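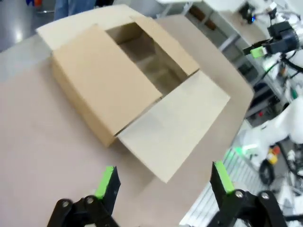
Stellero Box Flaps, wrist-view release

January 13, 2023
By the Stellero data group, Marstead

Hello, and thank you for stopping to read the card before you download anything (we know how tempting it is to skip straight to the files). Stellero Box Flaps is a collection of robot demonstrations, all to do with cardboard boxes and the flaps on top of them, which we put together at our Marstead lab to study how far a policy can get on wrist views alone.

What is in the release

There are 3000 demonstrations, recorded over 24 sessions, with boxes in 16 different sizes. Each demonstration covers one of 7 tasks: opening a single flap, opening all four, closing a short pair, closing a long pair, closing the whole box, turning the box on the table, and pushing it to a marked spot. The task name is stored with every demonstration, along with joint positions, gripper opening and the wrist video.

Flaps turned out to be a lovely subject and a maddening one. A flap folded right out hides a good part of the side wall below it, and a pale flap over a pale table can all but vanish once the arm is close in. Tan flaps on the pinkish-brown tabletop are easier going, though the inside of the box is often dark at one end and blurred, so please don't count on reading the contents from these views.

How the baseline did

We trained one baseline, which we call Rees, on the wrist video and joint positions only. It was comfortable with single flaps and with pushing. Closing the whole box was its weakest task by some way, mostly through folding the second long flap before the first had settled. The training settings are in the rees folder, and we would be delighted to see someone beat it!

Things to know before you use it

The gripper fingers, with their lime-green pads, come into the bottom of the wrist view. We have left them unmasked, as our early trials with masking made the policy worse at judging when it had touched cardboard. The background has been left alone as well, so expect benches, cables, other arms and sometimes a pair of legs in jeans behind the box. If your method is sensitive to clutter, do try cropping first and tell us how you get on.

Please split by session when you make a test set. Boxes soften at the folds with handling, and a random split lets the same worn box turn up on both sides, which flatters the numbers a good deal.

Corrections to the task names are gathered up and will go into the July update.

Related releases
Trostmont Drawer Pulls
Stellero Box Flaps, small sample
Rees baseline: training notes
Marstead wrist calibration guide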